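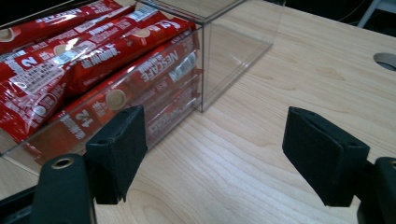 Coffee for a long road trip, what do you bring?

bestier_route
2019-12-07
Driving to Vallejo next week, 11 hours with stops. Last October I bought coffee at every gas station and by the end my stomach was a mess. I'd like to bring my own this time. I have a one-quart thermos and a cooler. Is it better to brew a full thermos at home, or carry instant sticks and ask for hot water on the way?

Plistolholm
Brew at home. Fill the thermos with boiling water first, let it sit ten minutes, dump it, then add the coffee. Mine is still hot at lunch. No milk in it, keep that in the cooler.

gravelshoulder
Sticks. Thermos coffee tastes burnt after a few hours no matter what you do. Most gas stations let me have hot water free or charge for the cup. I keep the sticks in a hard box in the door pocket so they don't get crushed.

Plistolholm
It tastes burnt if you brew it on a hot plate and leave it there before you pour. Straight into the thermos it's fine.

gravelshoulder
I use a pour over at home and it still goes flat. We can disagree on this.

kd_349
Check what kind of sticks you're getting. The 3 in 1 ones have sugar and creamer already in them. My husband bought a box by mistake and I can't drink them, way too sweet. Plain ones are usually sold separately and the sticks are thinner.

bestier_route
I take milk and no sugar so that rules those out. Thanks.

oldhatchback
I have a Prorance 12 volt kettle that plugs into the lighter socket. It works but it is slow, 25 minutes for one mug, and I wouldn't run it while moving. Paid $35. I would not buy it again.

gravelshoulder
25 minutes is longer than the line at any gas station.

oldhatchback
Yes. I use it for camping now.

mapleturn
Cold brew. Make it the night before, strain it, put it in a jar in the cooler. Doesn't go stale in a day and it's easier on the stomach. I did 145 miles each way to work for a while and that was all I drank.

Plistolholm
Is it really easier on the stomach? I've read that and I've read the opposite. Didn't make any difference for me.

mapleturn
It did for me. Could be that I drink it slower.

kd_349
Eat something with it too. Coffee and nothing else until noon would bother anybody.

bestier_route
That was probably part of it last time, I skipped breakfast. I think I'll fill the thermos for the morning and bring some plain sticks for the afternoon. Anyone know if the rest stops on that stretch have hot water, or only vending machines?

gravelshoulder
Only vending at the two I've stopped at. Use the truck stops.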